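An afternoon with the Covcombe hands

January 23, 2026

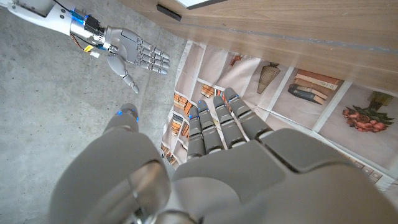 Mio Tanabe told me in the parking lot that I'd made up my mind before I got there, and that anyone who had seen the same lab in December would be impressed by how far it had come. Maybe. I didn't see it in December. I saw it yesterday, with 25 other people and a plate of cookies.

The pitch at Covcombe is two arms with five-fingered hands that will someday tidy your living room. They are nice hands, I'll give them that. Little blue lights in the fingertips, smooth gray shells, one arm with its wiring out in the open. The bookshelf, though, was a printed one. Books, a basket, all flat as a placemat. I asked when they'd try it with real books and got a long answer about stages.

Reiko Katayama ran the talk and was straight with us on the numbers, more than I expected. They did 162 tries at one grasp last month and 97 counted as good. She didn't say what "counted" meant until Liette Hawthorne pushed her – it means the object left the table. It could drop right after.

No price, no date. The handout says "home ready" twice. I'd go again next year, if they put a paperback in front of it and let one of us pick which.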